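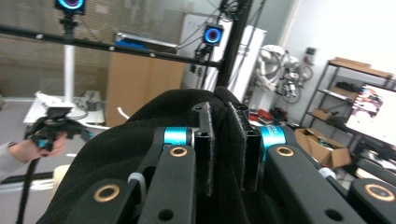 Saturdays with the hat rack

I promised my sister I would write down what I get up to on Saturdays, because when I told her I'd joined a robotics club at my age she pictured me building one of those things that fight each other in a ring. So, for her and anyone else who has wondered, our little club in Fultstead has spent most of this spring on the subject of hats.

It started with the Jodley challenge. Every club that enters gets the same list of household chores, and you pick one and teach a robot to do it. Ivan Boiko wanted folding towels. I wanted watering plants, and was voted down on account of the electronics (fair enough). Niloufar Mahmoudi, who runs our sessions and has the patience of a saint, put in a word for hanging hats on a rack, and it sounded so easy that we all said yes before the kettle had boiled.

Well! A hat is a terrible thing to hold. It has no shape of its own until there's a head in it, and a knitted one will sag whichever way you don't want it to. We do the teaching by hand, with a gripper in each fist, going through the chore again and again so the program has plenty to learn from. My first evening I managed 29 goes and had to sit down afterwards with my wrists in my lap.
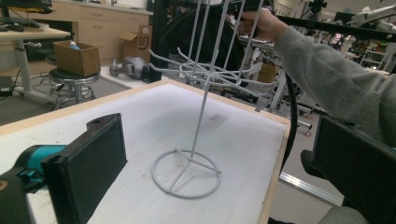

The rack has been its own education. A wire stand doesn't weigh much, and if you come at it too fast the whole thing wants to travel with you. We argued for a good while over whether to fix it down, and Niloufar said no, a rack in somebody's hallway isn't fixed down either, so the robot had better get used to it. I grumbled, but I've come round to her way of thinking. You learn to come in slowly and let the hat settle before you open your fingers.

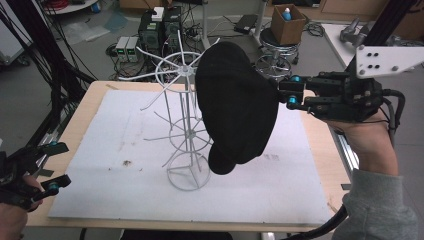 Ivan has the steadiest hands of any of us and did 148 good ones in March alone. I did 113, and I'm prouder of that number than I probably should be. The club as a whole is aiming for some 3000 before we send anything in, so there's plenty left for newcomers to do – and no, you don't need to know any programming. I still don't.

Next week we're trying the wide-brimmed one that Niloufar bought in Bellamy, and Ivan is already sure it will be easier than the wool. I have a slice of lemon cake riding on him being wrong.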